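Home | Breeds | Working Dogs | Shelters | Random article
Search this wiki Go Advanced

Scent wall training

Scent wall training is a way of teaching detection dogs to search a row of fixed openings and signal the one that holds the target odor. Used mostly with shelter dogs being tried out for search work, also with pet dogs in hobby nosework classes. The wall replaces loose boxes on the floor, which beginners tend to step in, carry off or chew.

History

The first wall under this name was put up in Ulport, at a county shelter, in a corridor with the kennel doors taken off. Early version had 14 openings in a single row at nose height for a medium dog. Smaller dogs had to stand on a plank. A second row was added later, and the Grunow kennels copied the two-row layout with 19 openings, still the usual number in the region.

Before that, most local trainers used paint cans or cinder blocks. Some still do – cheap, easy to wash, and a dog that learned on cans doesn't need retraining.

Equipment

A basic wall is a board with holes, a tube behind each hole and a removable cup at the end of each tube. Cups hold a cotton swab or a scrap of gauze carrying the odor. Empty cups get a clean swab so that the dog can't work from the smell of cotton alone. Tubes are swapped out when they start to hold scent, plastic ones sooner than steel.

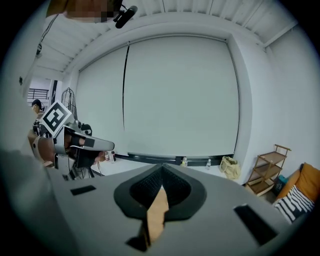
Hand-held gripper with a black rubber pad; a second one at left carries a square marker.

Openings are numbered on the handler's side only. The Modise pattern, a later design, puts the tubes at a slight downward angle so drool runs out the front. Cleaning takes longer but the cups stay dry.

Method

Training starts with one loaded cup and food. Dog sniffs, gets paid at the hole. After a few sessions the food is moved to the handler's hand, then delayed. Most programs ask for a freeze or a sit as the signal; pawing is discouraged as it wrecks the board and is not wanted in real searches.

Next stage is blanks. A run with no target anywhere in the wall teaches the dog to finish and move on, and it's the stage where most dogs stall for a while. False signals are ignored, no scolding. Handlers are kept from knowing the loaded hole once the dog is past the begining stage, because dogs read shoulders and feet very well.

Sessions are short. Puppies get a handful of passes, adults somewhat more, then a break outdoors.

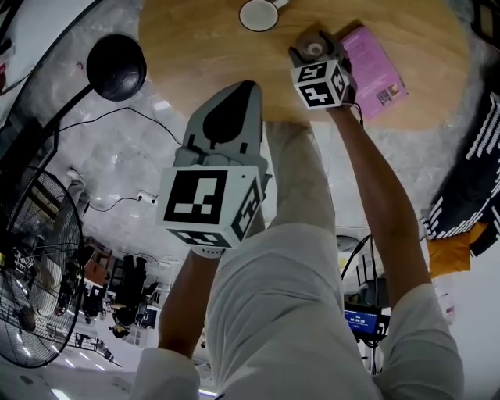 Distractor odors come in last: kibble, tennis ball, another dog's bedding, hand soap. A dog that passes on these is moved off the wall and into rooms, vehicles and open ground, where airflow is a different problem altogether.

Selection of dogs

No breed requirement. Shelters look for food or toy drive, steady nerves around noise, and interest in a hidden object after it drops out of sight. Age matters less than was once thought. Of 217 dogs screened at Ulport, 65 went on to the wall; the rest stayed on the normal adoption list. Dogs that start and don't finish are usually adopted out with a note about nosework, and many go on to hobby classes.

Criticism

Some trainers say walls produce dogs that search well indoors and poorly anywhere else. The row gives a pattern – left to right, nose height, same spacing – and the dog learns the pattern along with the odor. Cenach, a training yard with no wall at all, starts dogs in grass from day one and reports fewer problems at the room stage, tho its dogs take longer to give a clear signal.

Contamination is the other complaint. One careless hand on the wrong cup and the whole session is spoiled.

See also

Detection dog; Nosework; Kennel enrichment; Shelter assessment

Page last edited 12/26/25

Comments (3)

houndmom_4: we did the paint can version at home, my beagle ate a swab. Vet said fine. use lids with holes!!

tworowwall: Article should say how high the second row goes. Ours is too high for anything under a lab.

kb: Cenach section is fair I think. Trained there one January, ground was frozen and the dogs still did OK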